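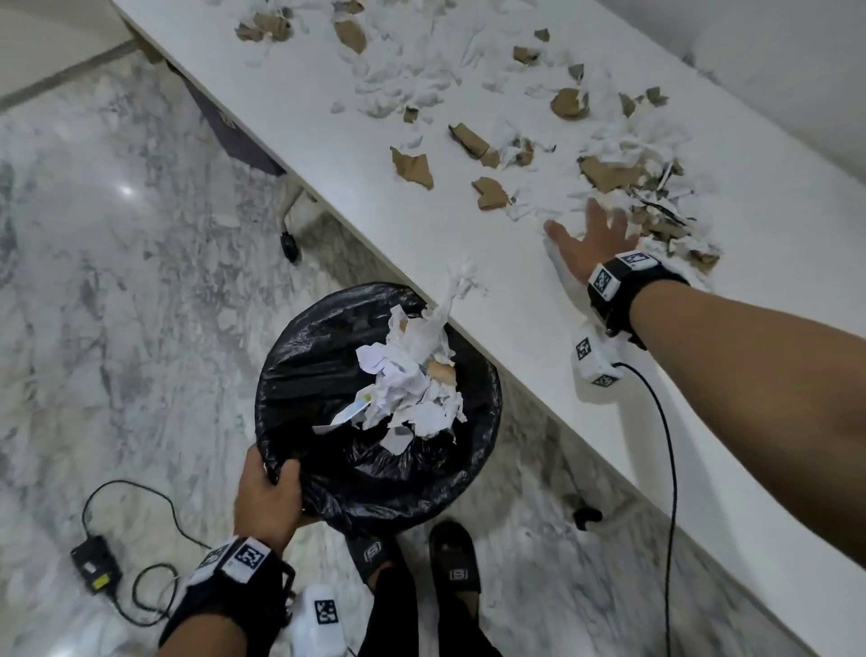
Mayuree Rattanakul would like it known that a brush only pushes the tissue around, and that a bare hand with the fingers spread gets a long white table clear much faster. She has been saying so at the packing table since the spring, and after last month's wrapping session most of us have come over to her side.

The session was the biggest we have held at Broltby. We sent out 99 parcels before the afternoon pickup, each one wrapped in white tissue with a brown paper outer layer. That leaves a lot of scraps. Some of them come from trimming, but most come from tearing, as the scissors go missing early and people stop looking for them.

Since several new people have joined the wrapping list, these are the clearing-up arrangements as they now stand.

Clear the table between batches and again at the end. Last time we left it all until the end, and two address slips went out with the trash. Jintana Mahawong had to write both labels over again from the order book. Please look through the heap for slips, tape ends and bits of ribbon before anything goes over the edge.

The bag goes on the floor right up against the front of the table. Hold the rim open with one hand and sweep with the other, palm down, in short strokes. Long strokes send the small brown flakes past the bag and onto the floor, where they are hard to pick up. Start with the scraps nearest the edge and then reach for the far end. Tissue goes over easily in a clump. Brown paper tends to slide off by itself, so bring the larger pieces over by hand.
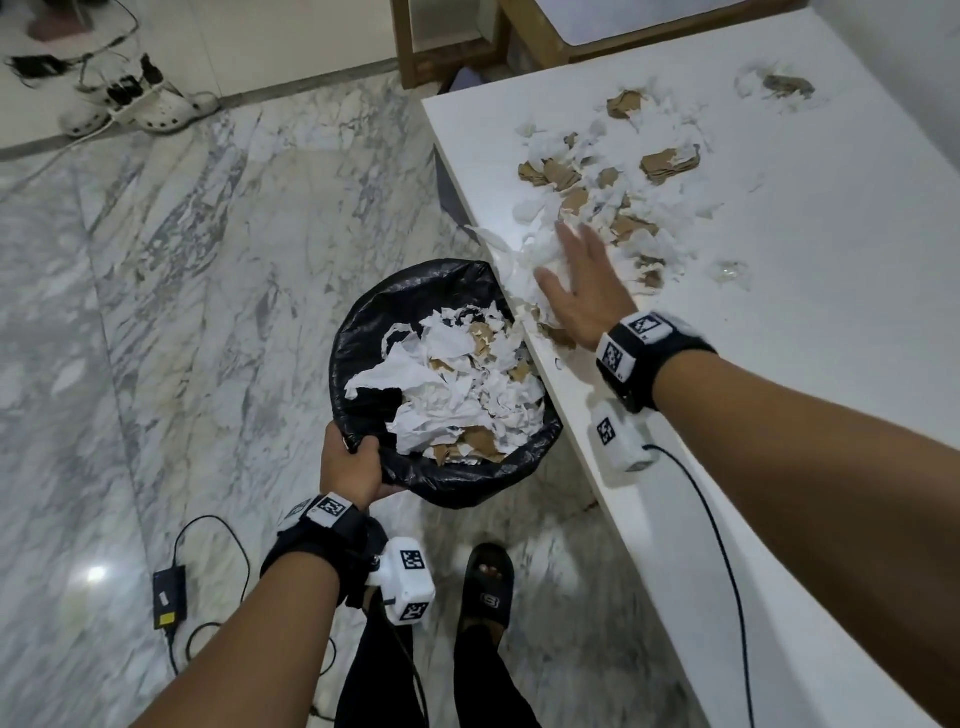 Scraps going off the tabletop and into the bag.

Do not fill a bag higher than the rim. Torn paper weighs very little but it springs back up when you try to tie the top, and it ends up on the floor again. Press it down once, tie it, and start another. New bags are on the shelf by the door – the box of 100 from Presel, bought in September. We have used 36 so far, so there is no need to bring any from home.

Chalerm Nilsuwan has asked whether clean brown paper could be kept back for padding. Yes, if the piece is bigger than your hand and has no tape on it. Put it in the carton marked Luangrath under the window. Anything smaller can go in the bag. Tissue is not worth keeping, as it tears again as soon as it is folded.

A few people asked about recycling. The paper collection at Broltby takes brown paper and cardboard but not tissue, and it will not take mixed bags. Samran Onsri is willing to run a separate brown paper bag next time if one other person will share the sorting with him. Put your name on the sheet if that is you.

The floor needs a sweep as well, and this is where the broom does belong. Go under the chairs and along the table legs. The small pieces are easy to miss on a pale patterned floor, and they get carried through to the hall on people's shoes.

The next session starts at 2 and we expect to finish by early evening. The Rorkska order is on the list again, so there will be more tissue than usual. Bring scissors if you have a pair you can mark with your name.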